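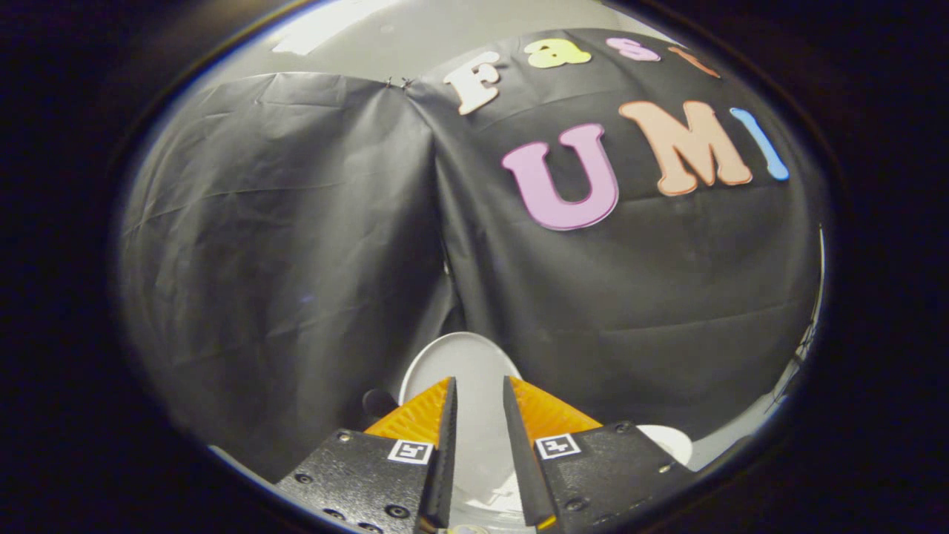 How do I get creases out of black backdrop cloth without wrecking it?

Posted by Elmarie Pretorius, February 27, 2018

I've inherited two long pieces of black cloth from our drama group, to hang behind the stall at the Uvasley craft fair. They have spent what I assume is several years folded into a square the size of a paving stone, and they would like everyone to know it.

I tried the iron on a corner. The corner is now shiny. It's still creased, mind you, so I've achieved a shiny crease, which I didn't know was on offer.

There's no label, so I can't tell you the fibre. It feels a bit slippery on one side. I have 4 metres of it per piece and an ordinary household iron, and I'd prefer not to buy a steamer I'll use once and then store on top of the bread maker. Any ideas? Also, is the shine permanent?

Laine Rozīte

Shine on black usually means there's polyester in it and the iron was too hot. You've flattened the surface of the fibres, and if they've melted it won't come back. If they've only been pressed flat, hold the iron just clear of the cloth, give it plenty of steam, then brush it with a soft clothes brush. Put that corner at the bottom either way.

For the rest, don't iron it flat at all. Hang it up a day or two early with some weight along the hem. I use old curtain weights, but a length of light chain in the hem works too. Mist it with plain water from a spray bottle until it's damp, pull it down gently with your hands, and leave it alone. Try the bottle on an inside edge first in case the water leaves marks. Whatever's left after that you can press from the back on the coolest setting, through a tea towel.

When the fair's over, roll it on a cardboard tube. Fabric shops throw those out and will look at you with gratitude if you take one. The colour will thank you too if you keep it out of the sun.

Uldis Pētersons

Dim the lights. Worked for me for eleven years.

Ieva Hunt

Seconding the tube. I'd skip the dryer, although someone is bound to suggest it. I put a black curtain through mine with a damp towel and it came out with fewer creases and most of the towel.

If you're still stuck the night before, hang it in soft gathers — nobody can pick a crease out of a pleat. You'll need extra width, so measure your stall first. I didn't, and spent the Koltevness market behind half a curtain.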